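Unit 7: Collecting Demonstrations for Contact Tasks

Course notes, Fevthorpe robotics lab sequence
Prepared by Apolline Chauvin; lab sections by Darcy Paquette

7.1 What one example contains

A demonstration is a time-ordered record of observations and actions, from a known start condition to a stated end condition. In this unit the observations are the camera images, the joint positions and the gripper opening. The action is the commanded change in tool pose plus an open or close command. Forces are logged but are not given to the policy until Unit 8.

The end condition is written before collection starts. "Module removed" is too loose. For the Brophy task set, removal ends when the part is in its holder on the fixture plate, the fingers are open, and the tool is clear of the part. An episode that stops earlier is labeled incomplete, even if the hard part of the motion went well.

7.2 Why disassembly

Desktop computers are cheap, vary from model to model, and include several kinds of contact in a small space. A memory module has latches and a tight slot. A cable plug has to be pulled along its axis while the cable itself bends. A drive caddy slides on rails. A policy trained only on free-space pick and place has seen none of these, and its errors tend to appear in the last few millimeters of approach.

The case walls also limit the approach directions. Operators quickly find one path that works and repeat it. This makes for tidy data and a narrow policy. See 7.4 on start variation.

7.3 Session size

Each group collects 19 episodes per subtask. Two are held out before anyone looks at the results, and are picked by episode number from the sheet handed out in lab. The remaining episodes are used for training. Do not swap a held-out episode for a better one.

Failed attempts are kept. Mark the time of the first error and the type: missed grasp, slip, wrong part touched, or stop by operator. Recovery within the same episode is allowed and useful. Do not trim it.

7.4 Start variation

Change one item at a time between episodes:

- position of the case on the table
- rotation of the case
- start pose of the arm
- which part is the target, where the board has more than one of a kind

Lighting is left alone in this unit. Cameras are never moved within a session. If one is bumped, close the session and open a new one with a fresh calibration.

7.5 Procedure at the bench

1. Lay the case on its side with the panel off. Check that loose cables do not cross the target.
2. Set the fixture plate beside the case, flat on the table slats. Confirm that the holder for the target part is empty.
3. Home the arm, then move to the start pose for this episode.
4. Start the Clenby recorder and wait for the first synced timestamp. Motion before that point is not usable.
5. Approach from above. Slow down once the fingers are below the rim of the case. The memory slots leave little side clearance, so line up the fingers before going down.

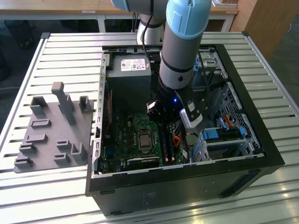 6. Grasp, remove and place the part. Avoid long pauses. A pause teaches the policy that standing still is a valid action in that state.
7. Stop the recorder, enter the outcome code and any error time, and reset the parts by hand.

7.6 Hand-in

Submit the episode folder, the outcome sheet and one paragraph on which start conditions are under-represented in your set. Sets from all groups are merged into the Ukolton archive in August, so folder names must follow the lab format.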